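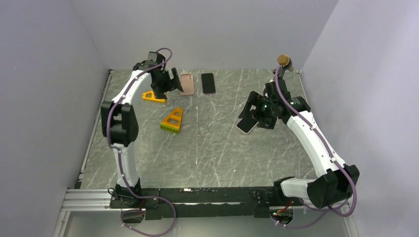 28 February 2024

Phone case day again in the Landcombe lab. The task list for the second half of the course has five items on it and our team drew this one in the lottery, so for two weeks we have been trying to get two arms to put a phone in a case. We moved the stands over to the left this week to keep them out of the way. The yellow one with the green edge is fine standing up, but the plain yellow one was on its side again, close under the left gripper, with the pink case lying flat behind it. I left it there and ran the episode. The instructor wants some mess in the data anyway, and resetting everything to the same spot each time is how the Flarton team ended up with a policy that only works if you don't breathe on the table.

Count at the start of the day was 3002 episodes across all the teams. By the time we shut down it was 3227. Our share of the total is 336, which puts us third out of four. The target for each team is 1000 by the end of term and I don't think we will make it. Phones take longer than blocks. I said so in the log and got back a one-word reply, "Noted."

Things that went wrong today, so I remember them for the report:

The right gripper closes too hard on the first try after startup. Second try is fine. I don't know if it is the calibration or the way we power on.

The purple cable on the left arm is loose enough to make a loop over the gripper. It didn't catch on anything but I don't like it. I want to add another clip before Friday.

I threw out 11 episodes because I bumped the bench with my knee. Need a different chair.

After lunch we trained on what we had, mostly to see if the pipeline still runs after the update. It does. The loss curve came down and then sat there, same as in November with the cups. On the real arms it went to the right place for the case and then stopped a little above it, over and over. My partner thinks the height is off in the camera setup. I think we don't have enough grasps in the set where the case is flat. We agreed to check the camera first – it is the faster of the two.

The Pavlović reading for this week is on two-arm coordination. I got through the first half on the bus. The part on which arm should wait for the other was useful and I copied the diagram into the back of this notebook. The rest was mostly proofs and I will have to go back to it.

Nindthorpe visit is still on for next month. They want a live demo from each team, three minutes, no video. If we can't get the case on by then I will ask if we can show just the pickup and the hand over to the other arm. It is a smaller thing but it works most of the time. I would take that over standing there while it hovers.

To do: clip for the cable, camera height, write up the startup problem with the gripper, return the hex keys to the other bench. Also the lab fee, which I keep forgetting.

Home by seven. Leftover rice.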